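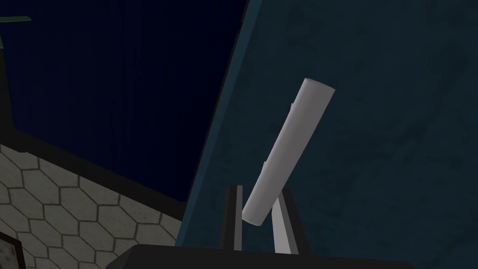
Evangelia Antoniadis wanted to know why the Treloar relay was signed off in January with the door seal still open on the sheet. Fair point. It shouldn't of been. Reopened, see item 4.

Truven Community TV -- studio and relay site check
Tuesday, September 22, 2020

1. Fire exits, studio floor: OK. Clear both sides.
2. Lighting grid, safety chains: OK except lamp 6, chain too short. Swap before the council debate goes out.
3. Cable ramps: FAIL. Two missing by the gallery door. Taped for now, tape is not a fix.
4. Relay hut door seal: FAIL. Carried over from January. Pruswood quoted 492 dollars fitted. Approve please.
5. Transmitter cabinet, fan filters: OK, cleaned.
6. Backup generator: ran 30 min on load, no alarms. Fuel log not filled in agian.
7. Mast fence and signs: OK. One sign faded, still readable.
8. Extinguishers: gallery OK. Edit room tag expired -- Dremine coming to service it.
9. Audience seating: limit stays at half until the county says otherwise. Row C bolts loose, row closed.
10. First aid box: no burn gel. Ordered.

Comments
Presenter desk still wobbles. Not a fail but fix it.
Gallery keys: one set not returned. Whoever has them, front desk.
Items 3 and 4 get rechecked first next time, then lamp 6.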